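Codari Street Tree Phenology Notes

README for the shared folder, April release

Welcome! If you've landed in this folder, you probably want to know when the street trees of Codari come into leaf, flower, fruit and drop, and we are very glad to have you. It's a small dataset with a lot of love in it. Please read this page before opening the spreadsheets, especially the part on colour codes, which has tripped up more people than anything else.

What's in the folder

trees.csv – one row per tree. There are 113 trees, all on public land, mostly along Losance Avenue and the streets that run off it down to the creek.
visits.csv – one row per visit to a tree. 900 rows in this release.
codes.txt – the short codes for growth stages, in plain words.
streets.txt – old and new street names. Emel Lane was called Back Emel Road on the early sheets, and both spellings turn up.
scans – the original paper sheets, in case you want to check our typing. Please do!

Everything is plain text with commas between fields. Open it in whatever you like.

How the notes are made

Each walker has a route and goes out once a week while things are moving, less often in the depths of winter. You stop at the tree, look at it from the footpath side first, then from the road side if the traffic lets you, and write down the most advanced stage you can find anywhere on the tree. Then you write down the stage that most of the tree is at. Those are the two columns called "first" and "most" and they are often quite different. A big plane tree can have a few branches in full leaf over a warm shopfront while the rest is still tight in bud, and it's one of my favourite things in the whole set.

We don't use binoculars. A few people have asked, and they would certainly help with the tall elms, but the early sheets were done by eye and we'd like the years to match up.

Growth stages

0 – dormant, buds closed
1 – buds swelling, scales parting
2 – green (or red, or bronze) showing
3 – leaves out but not full size
4 – leaves full size
5 – colour turning
6 – bare, or as bare as it's going to get

Flowers and fruit have their own columns with a simple yes, no or maybe. Maybe is a perfectly good answer and we'd sooner have it than a guess.

The colour column

OK, here's the one that trips people up. In visits.csv the column "colour" is only filled in at stage 5, and it holds the colour of the leaves still on the tree, never the ones on the ground. Older sheets used "gold" and "yellow" as if they were the same thing, and "rust" for anything between orange and brown. We've left the walker's own word in "colour" and put a tidied version in "colour_group". If you're making a chart, use the second. If you want to know what someone really saw on a grey morning on Costa Street, read the first.

Gaps and known problems

Trees 31 and 32 were swapped on the paper map for most of one season. They've been put right in this release, and the old numbers are kept in the "was" column.

The row of pears outside the Costa Street shops was pruned very hard, and those trees came into leaf late and patchy afterwards. The visits are correct, but be careful about reading weather into them.

One walker recorded stage 4 the moment leaves looked "proper". We've compared those sheets with the neighbouring route and they seem to run early. They're marked E in the "flag" column so you can leave them out if you wish.

Fruit is under-recorded on anything over two storeys high. You can often only tell by what's squashed on the footpath, and we agreed long ago that the footpath doesn't count.

There are no temperatures in here. Plenty of people want to match the notes with weather records and we'd be thrilled to see it, but you'll need to bring your own.
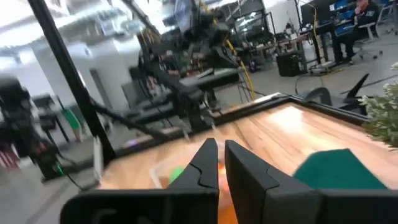

Codari Urban Trees Group – Records Team

Using the data

Go for it! School projects, garden diaries, serious maths, a poster for the kitchen wall – all welcome. Please mention the group by name and say which release you used, as we do fix things between releases and your numbers may not match the next person's. If you copy the data somewhere else, keep this README with it.

A couple of starting points, if you're new to this kind of thing. Sort visits.csv by tree and then by week and simply read down one tree's year. It takes a few minutes and you'll get a feel for it far quicker than any chart would give you. After that, try the time between stage 1 and stage 3 for the same tree in different years. The elms are wonderful for this. The oaks are stubborn and will make you work for it.

Reporting mistakes

If you spot something odd, send us the tree number, the week and what you think is wrong. A scan of the sheet will be in the folder, so have a look there first – the walker's handwriting might settle it. Booker Dunleavy looks after corrections and goes through them on Tuesday evenings. Small fixes go straight into the next release. Anything that changes more than 100 rows gets talked over first, and a note goes in the changes list.

Changes in this release

Added the creek end of Losance Avenue.
Trees 31 and 32 put right.
"Grey-green" removed from the list of stage names (it was never a stage, sorry).
Spelling of "jacaranda" made the same all the way through.
Flag E added, see the part on known problems.
Two blank rows at the bottom of trees.csv taken out.

Still to do

Type up the rest of the Emel Lane sheets.
Decide what to do with trees that have been replaced. At the moment the new tree gets a new number and the old one just stops, and the planting spot isn't recorded anywhere.
Bark notes? Several walkers write them in the margin and they're terrific, but there's no column for them yet.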